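Preguntas frecuentes del club de robótica Brornusska

Inicio – El club – Calendario – Preguntas frecuentes – Contacto

Soy Seon-mi Koo y llevo el club desde que éramos cuatro gatos en el aula de dibujo. Como cada curso me llegan los mismos correos (¡y me encanta que lleguen!), he ido juntando aquí las respuestas. Si la tuya no está, escríbeme igualmente, que esta página crece a base de eso.

¿Tengo que saber programar para apuntarme?

No. Viene bien haber tocado algo de Python, pero cada año entra gente que solo ha hecho hojas de cálculo y a las pocas semanas ya está discutiendo sobre ejes y articulaciones. Lo que sí te pido es paciencia con la terminal, que al principio asusta un poquito y luego se le coge hasta cariño.

¿Qué se hace en el club, exactamente?

Tenemos dos grupos. El de Iniciación monta un brazo pequeño de sobremesa, lo calibra y lo hace mover piezas de un sitio a otro. El de Casa trabaja con el robot de dos brazos en tareas domésticas: toallas, lavadora, encimera, puertas. Puedes cambiarte de grupo a mitad de curso si hay sitio, solo avísame antes para que no te quedes sin puesto de ordenador.

¿Por qué tareas de casa y no fútbol o laberintos?

Porque el fútbol ya lo hacían muy bien en otros clubes y a mí lo que me quita el sueño es una toalla. Una pieza de plástico siempre tiene la misma forma, la coges mil veces igual y listo. Una toalla cada vez cae de una manera distinta, y ahí el programa tan bonito que habías escrito se te viene abajo. Se aprende muchísimo con eso, y además en casa te entienden cuando cuentas lo que haces.

¿Dónde trabaja el grupo de Casa?

En el baño y el pasillo del piso de prácticas, al que llamamos Bendon por el nombre que ponía en el timbre cuando nos dieron las llaves. Al baño entran como mucho dos personas a la vez con el robot, y el resto sigue la sesión desde el portátil del pasillo. El lavabo y la lavadora quedan en lados opuestos, así que un ejercicio tan tonto como llevar una toalla de la barra a la lavadora ya obliga a girar, avanzar y volver a colocar los brazos. Las manos del robot son negras, con las puntas de algunos dedos más claras, y os las vais a aprender de memoria de tanto verlas en las grabaciones.
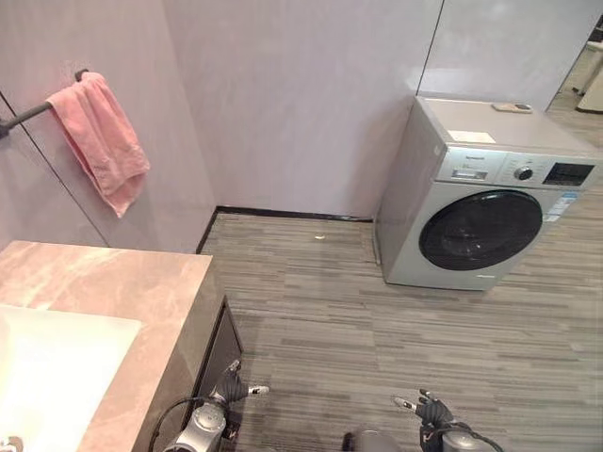
¿Cuánto cuesta la inscripción?

La cuota es de 200 euros por curso y se puede pagar en dos plazos, uno al apuntarte y otro después de las vacaciones de invierno. Incluye el seguro, el material de uso común y la camiseta (que sí, este año vuelve a ser verde, perdimos la votación). El portátil lo pones tú, aunque tengo un par de reserva para quien lo necesite.

¿Qué ordenador necesito?

Cualquiera que arranque Linux sin quejarse. No hace falta una tarjeta gráfica potente, los entrenamientos largos se lanzan en el equipo del club y tú miras los resultados desde el tuyo. Si solo tienes Windows no te agobies, la primera tarde la dedicamos a instalaciones y siempre acabamos comiendo galletas mientras se descarga todo.

¿Los alumnos manejan el robot grande desde el primer día?

Las primeras sesiones son de mirar, preguntar y aprender dónde está la parada de emergencia. Después hay una prueba práctica cortita: encender, mover un brazo despacio, parar, apagar y dejarlo anotado en el cuaderno. Quien la pasa puede reservar turno. Los turnos son siempre por parejas, uno conduce y el otro vigila con la mano en la parada – y el que vigila no mira el móvil, en esto soy pesadísima y lo voy a seguir siendo.

¿Qué es eso de Unbridge que sale en el calendario?

Es nuestro programa, el que recoge las grabaciones de cada turno y las ordena por tarea. Lo empezó una promoción anterior y lo vamos remendando entre todos. Ya hay más de 2000 grabaciones guardadas y cada una lleva una etiqueta puesta a mano, con el nombre de la tarea y si salió bien, a medias o mal. Por favor, guardad también las que salen mal. A mí son las que más me gustan para comentar en grupo, porque ahí se ve dónde se abrió la mano antes de tiempo o por qué el codo acabó donde no debía.

¿Y la Copa Lindqvist?

¡Mi época favorita! Es la competición interna, en mayo. Cada equipo elige una tarea de la lista y la presenta con el robot y con una charla breve para las familias. Puntúa la ejecución, puntúa el cuaderno y puntúa lo bien que expliques lo que no te funcionó. El año pasado ganó un equipo al que se le cayó la toalla en las dos rondas, pero que traía un cuaderno estupendo y supo contar paso a paso qué había cambiado entre una y otra.

¿Puedo participar en la Copa si estoy en Iniciación?

Claro que sí, hay una modalidad para el brazo de sobremesa. Las tareas son más cortas y la charla puede hacerse en pareja, que quita muchos nervios.

¿Qué ropa llevo?

Normal, cómoda y cerrada por los pies. El pelo largo recogido, y fuera pulseras, bufandas y cordones colgando de la sudadera. En Bendon hay que tener cuidado además con los cables de los brazos, así que nada de mochilas por el suelo, se quedan todas en el perchero de la entrada.

¿Y si falto a una sesión?

Avísame por correo antes de las cuatro de la tarde para que pueda darle tu turno a otra persona. Los apuntes se cuelgan en la carpeta compartida y las grabaciones de esa tarde las tienes en Unbridge, así que te pones al día en un rato. Si vas a faltar varias semanas por exámenes, dímelo y te busco una tarea de etiquetado que puedas hacer desde casa.

¿Pueden venir las familias a verlo?

A la Copa, todas las que quieran. A las sesiones normales prefiero que vengan de una en una y avisando, que el pasillo da para lo que da y los chicos se ponen tímidos con público (¡yo también, un poco!).

¿Cómo me apunto?

Rellena el formulario de la página de Contacto y marca el grupo que prefieres. Te contesto yo, normalmente en un par de días, con la fecha de la reunión de bienvenida y la lista de programas que conviene traer ya instalados.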